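Flosness talk – clear storage, 10 min slot, room 1615 (check the mic!!)

Start: hands up who has a drawer they don't open. Wait for the laugh. Then the Rivby story, short version – moved the craft cupboard in October, every box opaque, every label wrong. Bought buttons twice.

Main point: see-through storage saves looking, but only if the walls don't eat the space. People buy for the lid and the color. Look at the walls and dividers first.

Thick wall = less room inside. Thin wall = bows when you fill it. Frosted hides mess a bit, still lets you tell blue yarn from red. Clear shows evrything incl. dust. Ask who prefers which, don't get stuck here, last time lost five minutes. 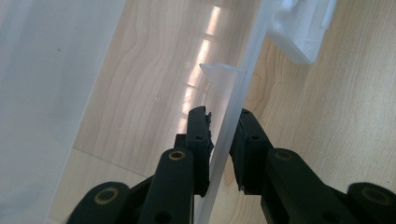 Slide 4. Thin frosted plastic, edge close up.

Pause on slide. Talk about edges – run a thumb along before buying. Sharp seam = back on the shelf. Pass round the two sample boxes from the Clameo order, get them BACK this time.

Dividers next. Measure the things, not the drawer. Pantelis Lazaridis did his whole sewing room with about 100 small compartments and now can't fit scissors anywhere. (He's ok with me telling this.) Fewer, bigger, movable. Leave one section empty, it fills itself by Sunday.

Cleaning: lukewarm water, drop of dish soap, soft cloth. No scouring pads on frosted, leaves shiny patches. Dry upright or you get water marks in teh corners.

Labels – short end, not the lid. Lids wander.

If time: the Panagiotou pantry before/after. If not skip to questions.

Handout is on the back table, sign-up sheet for the drawer workshop next to it. Take spare pens.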